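Closet turnover at Roldale: what to do before the October change

The linen and clothing changeover starts again in October, and residents in the smaller bedrooms have asked for the instructions to be printed ahead of time. They are much the same as in spring, with a few changes to the drop-off hours.

Start with whatever is on the floor of the wardrobe. Shoes, bags and spare bedding should come out first and go on the bed, so the doors can open all the way. Summer clothes you want stored go into one of the gray Nandine bags, which you can pick up from Lizelle Mahlangu at the front desk between 9 a.m. and 4 p.m. Each resident gets up to 3 bags. Write your room number on the tag in pen – pencil rubbed off on several bags last year and it took Lizelle most of an afternoon to match them up.

Wash everything before it goes in. Woolens stored with food or sweat on them are the ones that come back with moth holes. Leave the bags unzipped overnight if the clothes came straight from the dryer.

Wipe the shelves and the inside of the doors with a damp cloth and a little dish soap. Please don't use the Pleltix spray on painted doors. It left a yellow patch in room 307 that had to be repainted.

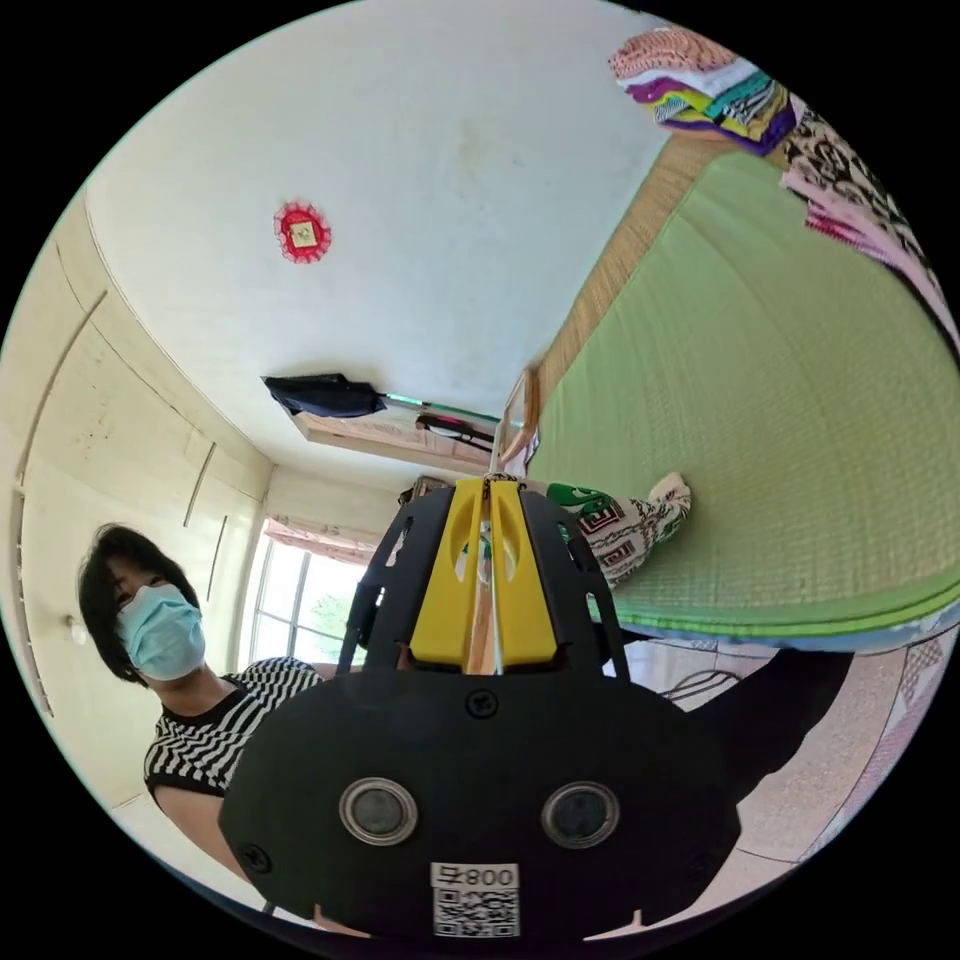

Long door handles are easy to forget. They collect hand grease on the back, where the fingers go, so run the cloth down the full length on both sides and dry them afterward. If a handle turns or rattles, leave a note for Euan Shearer and don't tighten it yourself. The screws on the built-in wardrobes strip easily.

Winter coats can be collected from the storeroom once your summer bags are checked in. Anything without a tag goes to the shelf by the laundry and stays there until the end of the month.

Questions about lost items go to Lizelle, extension 1704.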